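Dretville Food Waste Collection: Frequently Asked Questions

Who may use the service?
All households in Dretville and Mudgway may take part. Registration is free and remains open through August.

What may be placed in the bin?
Fruit, vegetables, bread, coffee grounds and eggshells are accepted. Liquids and cooking oil are not. 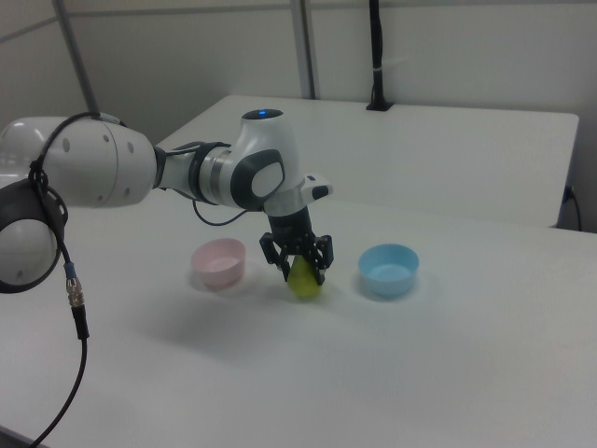 Dretville Office of Resident Services

When are bins emptied?
Bins must be at the curb by 9 a.m. on the collection day printed on the resident's card. Missed collections should be reported within four days.

Are liners required?
Paper liners are recommended. Plastic bags, including those marked compostable, cannot be processed at the Brudow plant.
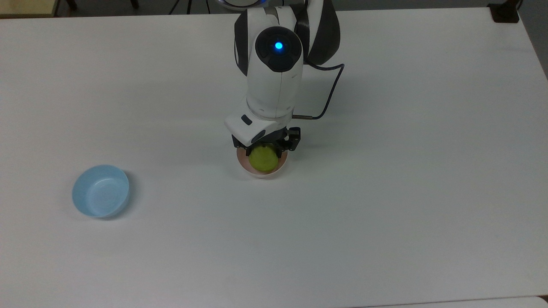 Two bowls, pink and light blue.

How may a bin be replaced?
Residents may dial 311. Delivery takes some eight working days.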